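Lillbridge Hall reopens its side room for bookings

The side room at Lillbridge Hall is open for bookings again after the floor work. Members can reserve it from 12 September 2024, either by phone or at the front desk. The main hall was not affected and its schedule stays the same.

The old floor had been patched many times and had started to lift near the radiator. Cloveck, the contractor that did the entry steps, took up the boards, leveled the base and laid a new surface. The final bill came to $1148, which was under the quote. The difference has gone into the repair fund, where it will help pay for the gutter on the north side.

Aba Darko, who handles bookings, has asked groups to read the new terms before they reserve. The main change is the length of a session. Slots used to be 90 minutes, which left people packing up while the next group waited in the hallway. Every slot is now 2 hours, including setup and cleanup. The hourly rate is $18 for members, and there is no longer a separate charge for the kitchen if you only want hot water and the sink.

The room can seat 74 people in rows, fewer with tables out. If you are planning a meal or a craft session, ask at the desk for the layout sheet. It shows where tables can go without blocking the exit to the parking lot.

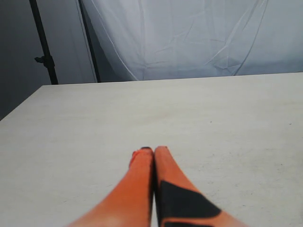
A pale tabletop with a translucent sheet hanging behind it.

Tables should be wiped down and left as you found them. Please use the spray in the cupboard and no bleach. Anyone using paint, glue or clay needs to bring a cover for the table and take it home afterward. Tape is fine on tables but not on the walls, where it took off the paint last winter. The hanging rail by the door can be used for posters and banners.

Chairs go back in stacks of six. The cart has a bad wheel, so pull it instead of pushing it. A new wheel is on order.

Standing bookings carry over. The Bawa language group keeps its evening slot and the sewing circle keeps its morning one. The chess club has moved to the upstairs room for good and has given up its old place, so there is a gap in the early afternoon for a regular group. If two groups ask for it, the one that wants it for the longer run will get it.

Heating is on a timer and should not be adjusted at the boiler. If the room is cold, tell the desk and they will change the setting. The Weltent boxes under the stairs belong to the summer camp and will be moved to the shed before December.

To book, give the name of your group, the number of people you expect and whether you need the kitchen. Payment is due on the day, by card or check. Cancellations are free up to the day before.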